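The woman who packs the picnics

I got to Cletville hungry, which was a mistake, because the person I had come to meet spends her whole day around food and was not going to let me ask a single question until I'd eaten something. So the first fifteen minutes of my recording are mostly me chewing.

She runs the packing side of Skarkulico, the picnic and boxed lunch outfit that started in her sister's garage and now fills orders for half the county. If you've been to a summer wedding with no kitchen, or a school field day, or one of those band concerts down by the water in Reralton, there's a decent chance you've eaten out of one of her baskets. She asked me to leave her name out of it. "Put the company," she said. "People call the company. If they call me I'll never get to bed."

Fine by me! We sat at the end of a long table with the back door propped open and I asked her how a person ends up doing this for a living.

"I was bad at parties," she said. "I mean it. I'd go to somebody's cookout and I'd be the one in the kitchen hunting for the serving spoon. I never wanted to talk to anyone, I wanted to know where the napkins were. After a while folks just started handing me the napkins."

Her first paid job was a family reunion in February, of all months, in a church hall where the heat had gone out. Everyone ate chili in their coats. She had planned for cold sandwiches and switched the night before when she saw the forecast, and then stood in the hall at noon with seven big pots and no way on earth to eat out of them.

"No spoons," she said. "I had bought forks. Beautiful forks! You try chili with a fork. They did it, too, they were very polite, but I saw my uncle drinking his out of the bowl like a cat."

That's when the lists began. She has a list for every kind of order, kept in a fat green binder with the corners gone soft, and she let me flip through it as long as I didn't take anything out of the sleeves. A lunch for 25 has its own page. A brunch for the same 25 has a different one, since brunch people go through twice the napkins (syrup, she says, it's always syrup). Some pages have been crossed out and rewritten so often that you can hardly find the food.

I figured the food would be the hard part, and I told her so. She laughed at me.

"Food is easy. You can taste food. If the potato salad is wrong, I know it's wrong before it leaves the building. You can't taste that there's no forks in there. You find out when somebody calls you from a park."

So the utensils go in first. That's the house rule, and she's a bit of a bear about it. Before a sandwich gets anywhere near the table, the baskets are set out and the forks and whatever else the page calls for get put in and checked against the binder. The bread comes later. She told me about one helper, a sweet kid from the high school, who kept wanting to start with the cookies because the cookies were the fun part. He lasted the summer and she'd have him back tomorrow, but he never did come around on the cookies. 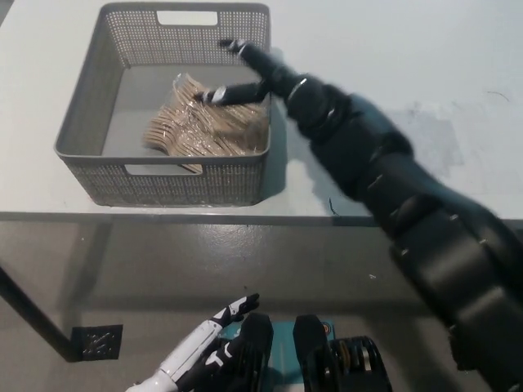 Page 14

The baskets are a subject all on their own. The gray ones, with the little square holes in the walls and a handle slot on either side, are what she uses for anything that gets set down in the middle of a group. She went through wicker first ("gorgeous, and it sheds in the slaw"), then cardboard boxes, then some metal things that weighed more than the lunch did.

"I like that I can see in," she said. "Not perfectly. But if I walk past one and look through the handle I can tell if there's something in there or if somebody got distracted. And they rinse. You take a hose to them out back and lean them on the fence."

The rounded corners matter to her as well. Her old boxes had sharp inside corners and crumbs would get packed down in there like cement, and she spent one whole winter going after them with a toothpick. She showed me how she picks up a full one, two hands in the slots, elbows in, no leaning back. I tried it and was told I'd be sore by Sunday.

Then there are the forks. They're wooden, they come in clear plastic bags, and she has strong feelings about leaving them in the bag until somebody is ready to eat.

"People think it's prettier to fan them out. It is prettier! And then the wind comes up, or a toddler comes up, and now you've got forks in the grass. Leave them in the bag. Open the bag when the lids come off."

I asked whether the bags didn't make it look a little like a supply closet, and she gave me a look over her glasses. A few of her wedding customers do ask for the forks tied up in ribbon, and she'll do that, she charges for the ribbon, and she packs a spare bag underneath where the bride can't see it.

She buys them by the case from Ackermann, 1000 to a case, and keeps three cases ahead of where she thinks she needs to be. That's 3000 forks sitting on a shelf at any given time, and she says she sleeps better for it. I asked what would happen if she dropped down to two cases. "I'd be in the car," she said.

She was a plastic fork person for years, and she's frank about why she switched. It wasn't to save the world, though she's glad if it helps. The plastic ones snapped in her brisket. A customer mailed her a tine in an envelope with no note. She kept it, it's taped inside the front cover of the binder, and she made sure I saw it.

The wooden ones have their own troubles. Some people can't stand the feel on their teeth, and her sister is one of those people and brings her own fork from home to company lunches. They don't love sitting in anything soupy for an hour, either. But they'll go through a piece of cold chicken, and she says that's what most of her customers are asking a fork to do.

I wanted to know about the table, because it's the plainest white tabletop you could imagine and she'd already wiped down our end of it twice while we talked. She said she picked white on purpose. On the old brown one she lost things. A toothpick, a twist tie, once a whole wedge of lemon that she didn't find until it found her. On white, if something's been left behind, it shows.

"I do one look at the end of every order," she said. "Basket goes out, I stand here and I look at the table. If there's something on it that should be in the basket, I've still got time to run."

And has she run? She has run. She has run down the driveway in clogs waving a jar of mustard. She once followed a van all the way to Reralton with a bag of forks on the passenger seat, flashing her lights, and the driver thought he was being chased and took the long way around the reservoir. They're still friends, he still drives for her, and he now checks his mirrors and his baskets.

By this point we'd gone well over the hour I'd asked for, and the afternoon order was starting to come together around us, so I threw her the question I'd been saving: what should a regular person do, someone like me, who packs one picnic a year and forgets something every time?

She didn't even stop to think. "Pack it backwards. Picture yourself sitting on the blanket. What's in your hand? A fork. So the fork goes in first. What's the fork going into? A plate. Okay, plate. You keep going and you get to the food last, and you won't forget the food, because you're hungry. You always remember the food."

I asked about the bottle opener. I always forget the bottle opener.

"Tie it to the basket," she said. "Tie it on with string and never take it off. I don't care how it looks."

She had one more thing to say about big family picnics in particular, and it was that you should let the fussy relative be in charge of the basket. Every family has one. Don't tease them, don't help them, and for heaven's sake don't move things once they've put them in. Her own mother used to reach into a finished basket and "just tidy it a little," and to this day she can't talk about it without getting pink in the face.

She sent me home with a boxed lunch for the road. Turkey on rye, an apple, two of the cookies. I pulled over just past the bridge to eat it, and the fork and the napkin were right on the bottom, under everything, so I had to take the whole lunch out onto my lap to get to them. I called to tell her. She said I was supposed to be on a blanket.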